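My grandmother's kitchen was painted the color of butter, and I was well into my thirties before I understood that this had anything to do with how I felt when I walked into it. I'd always given the credit to the soup. Then I bought a house of my own, painted the front room a cheerful yellow out of pure homesickness, and sat there all winter feeling as if I were inside a lemon.

"Your grandmother's window faced south," said Yen-ting Pan, when I finally called for help. She has been choosing paint for other people for most of her working life, first at the old Verbruggen store downtown and now out of a narrow shop on Jultberg Street, and she asked me which way my window faced before she asked my name. (North, as it happens, with a big spruce in front of it.)

Her advice was to stop fighting the light I had and go dark - a gray with plenty of blue in it, the kind you see over the lake just before the rain comes. I'll admit I was not brave about this. I carried the sample card around in my coat from July until the leaves turned, and held it up against everything I owned, including the dog.

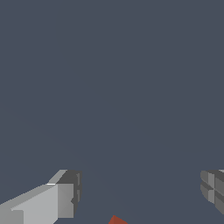 *Dark slate gray, leaning to the cool side of blue.*

What I had never understood about gray, and what Yen-ting explained to me over 2 cups of very strong tea, is how much it borrows from its neighbors. Put it beside a white trim with some cream in it and it settles down nicely. Put it beside a hard, bright white and it can turn as chilly as a dentist's hallway. She had me brush out 3 big squares on different walls and live with them for 5 days, looking at breakfast and again with the lamps on, before she would sell me a full can.

The lamps turned out to matter more than the paint. My old bulbs made the whole wall look faintly green, so out they went, and in came softer ones with plain linen shades, and a rug in rusty red that my sister had been trying to give away for years. The whole business cost me $649, rug not included, and most of a long weekend on a stepladder with the radio going.

I still have half a can of the yellow in the basement. I've been thinking about the upstairs hall, which gets the sun all afternoon, and Yen-ting says to bring her the card before I open the lid.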